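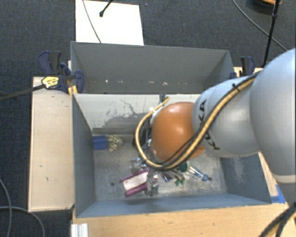

Bins! – speaker notes

Slide 1
Morning, everyone. Thank you for coming to a talk about bins at 9, I'm thrilled there are this many of us.
Ask for hands: who has a junk drawer at home? Who knows what's at the bottom of it?

Slide 2
Mixed bins are the junk drawers of a stockroom. Odd shapes, soft things next to hard things, small stuff sliding into the corners. I love them and I want fewer of them.
When we went through the Toston stockroom in February we had 2,854 items on the list, and nearly 1,000 lived in bins marked "various." (Pause, let them laugh.)

Slide 3
What worked for us:
Gray bins, plain walls, no dividers. Bright things show up right away.
One layer deep. Two if you must – never three!
Blocky items go in first, against a wall. Round ones will roll to a corner whatever you do, so let them.
Crinkly packaging on top, where it can't hide anything.

Slide 4
Scratched bins are fine. People want to throw them out and I beg them to stop. If the floor is flat and the walls hold, keep it. We kept 200 old ones and they're still my favorites.

Slide 5
Try it on a single shelf first. Pick the worst one, it's more fun.
Questions – leave ten minutes, and repeat each one into the mic.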